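Mumow light blue tub: my review after two months

Rating: 4 out of 5
Posted May 11, 2019

I bought this tub in March for the dishes that don't fit in my small sink. I have a studio with very little bench, so everything I own for the kitchen must have its place. The shop had also a Kotemix tub, but the colour was grey and I wanted something lighter.
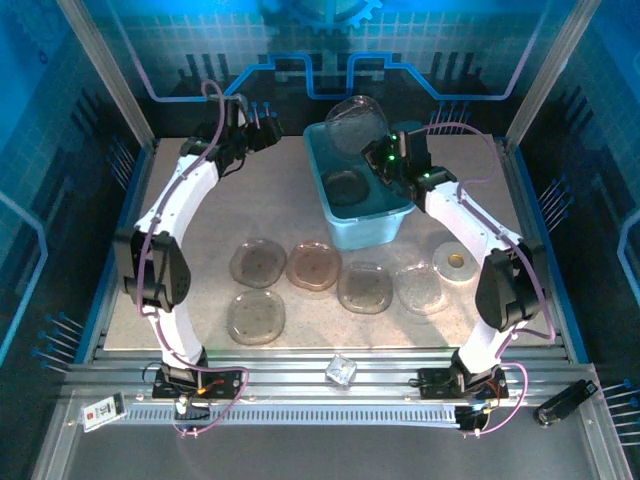
The first thing I noticed is the rim. It is smooth and rounded, and my fingers don't hurt when I carry the tub full. Mine holds two salad bowls and 13 cups, if I am patient with the stacking. I would not put more, as the bottom begins to bend a little.

Glasses are another matter. The tub has no dividers, so I take them out first and lay a towel under them. The ribbed ones are my favourite to wash, they don't slip from the hand. 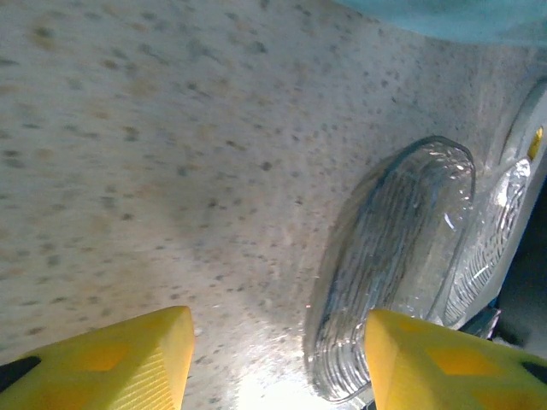 Clear ribbed glass cup on a speckled countertop.

Cleaning is easy with warm water and ordinary soap. After tomato sauce there was an orange shadow in one corner, and it needed a night with baking soda to leave. The colour has not faded.
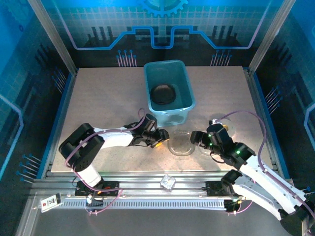
What I would change

I would like a lid, and handles that are a bit deeper. For the price I can still recommend it to anybody with a small kitchen.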